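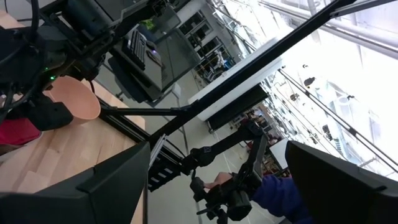 Oiling a butcher-block top

Use food-grade mineral oil. Olive, sunflower and other cooking oils stay in the wood and go rancid. Raw linseed oil is acceptable on shelves but dries too slowly for a work surface.

Scrape off dried food with a plastic scraper held nearly flat. Wash with a cloth wrung out in warm water and a little dish soap, wipe again with plain water, and leave overnight. Oil applied over damp wood gives a blotchy finish.

Sand only if the surface feels rough. Start at 120 grit, finish at 220, and follow the direction of the strips. Vacuum the dust, then wipe with a dry cloth.

Warm the bottle in a bowl of hot tap water for 11 minutes. Pour a thin line of oil down the middle of the top and spread it with a lint-free rag. Cover the end grain twice; it takes up far more than the face. Leave for 14 hours and buff off whatever remains.

A new top needs four coats in the first month. After that, one coat every two months is enough for a kitchen in daily use. Drops of water that flatten and soak in show that the next coat is due.

Stains

Rust rings from cans: rub with half a lemon and table salt, leave five minutes, rinse, dry. Repeat once. If the ring is still there, sand it out.

Beet and berry: three percent hydrogen peroxide on a folded paper towel, laid over the mark for ten minutes. This also lightens the wood slightly, so extend the patch to the edge of the strip.

Black marks at the sink: water has gone in under the finish. Dry the area for several days before sanding, and check the sealant behind the faucet.

Scorch marks: sand with 80 grit, then work back up through 120 and 220. Deep scorches leave a dip, and a cutting board will rock on it.

Open joints between strips

A gap that opens in winter and closes by summer should be left alone. Filler put in during the dry months gets squeezed out as a ridge. For a gap that stays open all year, work in waterproof wood glue with a thin blade, clamp across the strips and scrape off the excess after 45 minutes. Protect the edges with scrap wood – clamp jaws dent maple and beech.

Rags

Mineral oil rags can go in the trash. Rags used with linseed or tung oil can heat up and catch fire on their own. Spread them flat outdoors, one layer thick, until stiff, or store them under water in a lidded metal can.

Reader note from Rok Popescu: an old credit card works well as a scraper on beeswax drips – chill the wax with an ice cube first.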